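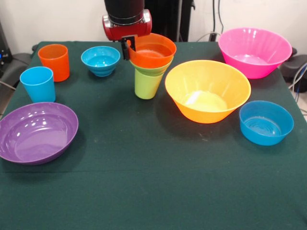
Teaching a robot to stack the dishes

The first thing the trainers at Sundau learn is to slow down. A person clearing a table picks up a bowl, turns, puts it on another bowl and is already reaching for the next one. Done through a robot arm, at that speed, the same movement gives a recording that is hard to learn from. The fingers close a little early, the wrist swings wide, and the computer has no way of knowing which part of that was the job and which part was haste.

Sundau rents the upper floor of a former print works in Zadine and has spent the past two years on a narrow subject: getting robot arms to handle ordinary household things by showing them how. The arms are not programmed in the usual sense. A trainer sits out of the way of the table with a controller in one hand and moves the arm through the task from start to finish. The joint positions, the opening of the gripper and the view from the cameras are all stored. When there are enough of these recordings, a learning program called Drastudex is run over them, and the arm is then asked to do the task alone.

Dishes were chosen because they are cheap, do not break and cause a surprising amount of trouble. The set used for the stacking work is plastic, cups and bowls in different sizes and plain bright colours, laid out on a dark green cloth. A bowl can be picked up by its rim, with one finger inside and one outside, but a rim is a poor handle. Hold it off centre and the bowl tips. A bowl that is tipped when it is let go may settle by itself into the one below, or it may stay crooked and bring the next one down with it.

Cups make it harder. A light green cup can serve as the foot of a stack, with a light green bowl on its mouth and an orange bowl on top of that, but the whole thing then rests on a base much narrower than what it carries. Trainers bring the top bowl down until they judge that it has touched, wait a moment, and only then open the gripper. The wait matters. Early recordings were made without it, and the arm learnt to drop things from a small height.

There were 943 recordings in the stacking set when I visited, of which 874 had been passed for use. The others had been put aside after review. In some the stack fell. In others it stood, but the trainer had made several tries at a rim before getting hold of it, and the team did not want the arm to pick up the habit. Opinion in the building is divided on this. One view is that a robot should see clean work only. The other is that it ought to see a few mistakes being put right, as it will certainly make some of its own. For the time being there is a separate folder for recoveries, and it is growing.

Remote control is not the only method in use. On the other side of the room is an older arm that can be led by hand. Its motors are set to give way, so the trainer takes hold of the wrist and simply pushes it where it needs to go. Most newcomers find this easier. They can feel the weight of the arm, and they do not have to think about which way is left. The drawback is that the trainer's own hands and sleeves keep getting into the camera's view, and the finished robot will be working without them. Hand guiding is now kept mainly for short movements, such as the approach to a handle or the turn of a lid.

The controllers come from Munteanu, a small workshop on the edge of town that used to make parts for sewing machines. The first version had a trigger that was either on or off, and the gripper snapped shut like a clothes peg. The present one closes as far as the finger presses. Trainers say it took them longer to learn but is kinder to thin plastic. A new trainer gets nine days of practice before any recording is kept, beginning with blocks and going on to cups. Bowls come last.

The work is repetitive and the room is quiet. Between recordings the trainer gets up, spreads the dishes out again and sits down. They are put in different places every time, some close together, some near the edge of the cloth, so that the arm does not come to expect the orange cup in one particular corner. It is harder than it sounds. People have favourite arrangements without knowing it, and in January the team found that one large bowl had spent most of the month on the right-hand side. Positions are now suggested by a list on a screen, although the trainers are free to ignore it.

How well does the arm do by itself? In the last full test before my visit it was given 285 attempts at a three-piece stack, using dishes it had been trained on. The team would not give me a success rate, saying that the scoring was being redone, but they let me watch. It was slow and rather careful. It paused before each release, just as the trainers do. On one attempt it took hold of a bowl, lifted it, put it back down in the same place and lifted it again, for no reason that I could see. A trainer watching beside me recognised it at once as something a colleague used to do.

Unfamiliar dishes are the next step. A box of them was waiting under the bench, bought at a market and none of them matching – metal bowls, a soup plate, a mug with a thick handle. The soup plate was expected to be a nuisance. It is almost flat, and the gripper has very little to get hold of.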